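Zwischenbericht November: Greifsoftware Zarnilar

Liebe Parvaneh,

der Kaffee steht, die Nachtläufe sind durch, also jetzt endlich der Bericht, den ich dir schon beim letzten Telefonat versprochen hatte. Ich halte mich an die Gliederung aus dem Antrag, schweife aber vermutlich ab und zu ab (du kennst mich ja inzwischen). Wenn du für den Beirat von Clekis etwas Kürzeres brauchst, nimm einfach den ersten Abschnitt, da steht das Wichtigste drin.

Wo wir stehen

Von den sechs Arbeitspaketen sind fünf angelaufen, und die Planungsschicht läuft seit Oktober stabil auf der Zelle bei Jonham. Das freut mich am meisten! Im Sommer hat der Planer bei engen Regalfächern noch minutenlang gesucht und dann einen Weg vorgeschlagen, bei dem sich der Arm fast um sich selbst gewickelt hätte. Jetzt brechen wir die Suche hart ab und greifen auf eine kleine Bibliothek vorgerechneter Anfahrten zurück. Elegant ist das nicht unbedingt, aber die Leute in der Halle merken davon nichts mehr, und darum ging es ja.

Arbeitspaket 2, die Wahrnehmung, hinkt hinterher. Dazu weiter unten mehr, das ist der Teil, bei dem ich dich auch um etwas bitten muss.

Regelung

Die Kraftregelung beim Schließen der Finger haben wir komplett neu geschrieben. Vorher gab es einen Schwellwert pro Objektklasse, gepflegt in einer Tabelle, die irgendwann keiner mehr anfassen wollte. Jetzt schätzt die Regelung beim ersten Kontakt die Nachgiebigkeit und passt den Sollwert laufend an, die Schleife läuft mit 60 Hertz. Schneller ginge auf dem Rechner, bringt uns aber nichts, weil der Greifer selbst nicht häufiger antwortet. Den alten Modus habe ich per Schalter drin gelassen, falls Jonham für die Abnahme noch einmal vergleichen will.

Ein Fehler hat uns dabei fast die ganze zweite Novemberwoche gekostet: Nach einem Neustart des Treibers war die Öffnungsweite gelegentlich um ein paar Schritte versetzt, und die Regelung hielt leere Finger für einen sehr dünnen Gegenstand. Gesucht haben wir natürlich überall, nur nicht im Treiber. Seit der Referenzfahrt beim Start ist Ruhe — bisher jedenfalls, ich klopfe auf Holz.

Wahrnehmung

Jetzt zum Sorgenkind. Die Kamera am Handgelenk ist für uns die wichtigste Quelle, und sie hat ihre Finger immer mit im Bild. Die Segmentierung muss also zuerst lernen, was zum Greifer gehört und was nicht, sonst meldet sie fröhlich Objekte, die sie ohnehin schon dabeihat. Unsere erste Maske war starr, aus dem CAD-Modell gerechnet, und bei sauberen gelben Flächen hat das gut funktioniert. Sobald eine Fläche fleckig wird, kippt es: Dunkle Stellen landen dann am Rand der Maske und werden gern als eigenes kleines Teil gezählt.

Wir sind deshalb auf eine gelernte Maske umgestiegen, die aus der gemessenen Öffnungsweite und dem aktuellen Bild kommt. Trainiert wird sie mit Leerbildern, also Aufnahmen ohne Objekt zwischen den Fingern, vor möglichst langweiligem Hintergrund. Klingt öde, ist aber Gold wert, weil jedes gemeldete Objekt darin automatisch ein Fehlalarm ist und niemand etwas von Hand beschriften muss. Unser fester Prüfsatz umfasst 54 solcher Leerbilder, und der läuft inzwischen bei jeder Änderung am Code mit. Schlägt auch nur eines an, wird nicht zusammengeführt. Das hat anfangs für Gemurre gesorgt (auch bei mir), seitdem streiten wir aber deutlich weniger darüber, ob eine Änderung »eigentlich schon gut« ist.

Noch offen sind weiche Helligkeitsverläufe. Ein breiter, verwaschener Schattenstreifen auf hellem Grund sieht für das Tiefenmodell manchmal aus wie eine Kante, und dann plant die Anfahrt brav um ein Hindernis herum, das es nicht gibt. Im folgenden Bild stecken beide Probleme zusammen: der graue Streifen quer über der hellen Fläche und die schwarzen Spuren an der Innenseite des rechten Fingers. Die alte Maske hat daran regelmäßig herumgekaut. Die neue lässt die Spuren in Ruhe, beim Streifen bin ich noch nicht zufrieden.

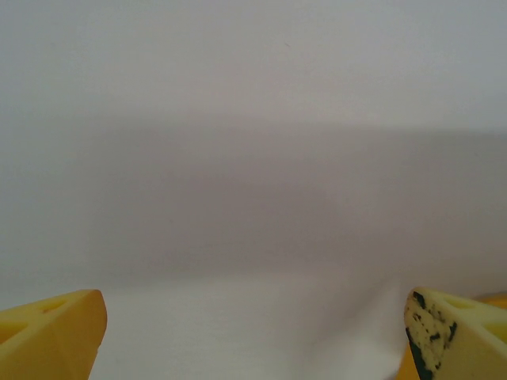
Werkzeuge und Protokolle

Den Logbetrachter wollte ich eigentlich nur nebenbei reparieren, und dann ist er doch gewachsen. Man kann jetzt Bild, Öffnungsweite und Planerstatus auf einer gemeinsamen Zeitachse durchblättern, und vor allem kann man von einem Fehlalarm direkt zur passenden Softwareversion springen. Die Kollegen von Henao, die ja die Schnittstelle zur Lagerverwaltung bauen, benutzen ihn inzwischen auch und schicken mir Wünsche. Viele Wünsche! Ein paar davon nehme ich mit, der Export als Tabelle zum Beispiel ist schnell gemacht.

Die Dokumentation ist dünn. Ich weiß. Die Installation ist beschrieben, die Konfiguration halb, und beim Kapitel über die Kalibrierung steht bisher nur die Überschrift.

Mittel und eine Bitte

Beim Personal liegen wir im Plan, bei den Sachmitteln etwas darunter, weil der zweite Auswerterechner noch nicht bestellt ist. Könnten wir einen Teil davon in Arbeitspaket 2 verschieben? Ich würde gern eine dimmbare Beleuchtung für den Prüfplatz anschaffen, damit wir Schattenverläufe gezielt erzeugen können und nicht warten müssen, bis das Licht gerade passend schlecht ist. Ein Angebot liegt vor, ich schicke es dir getrennt.

Als Nächstes

Bis zum nächsten Bericht soll das Tiefenmodell mit den Schattenbildern nachtrainiert sein, danach kommt die gemeinsame Probe mit Henao an der Zelle. Das sechste Arbeitspaket, die Übergabe an Jonham, fassen wir erst an, wenn die Kalibrierung vernünftig beschrieben ist. Wegen der Mittelverschiebung ruf mich gern an, vormittags ab neun bin ich am Platz.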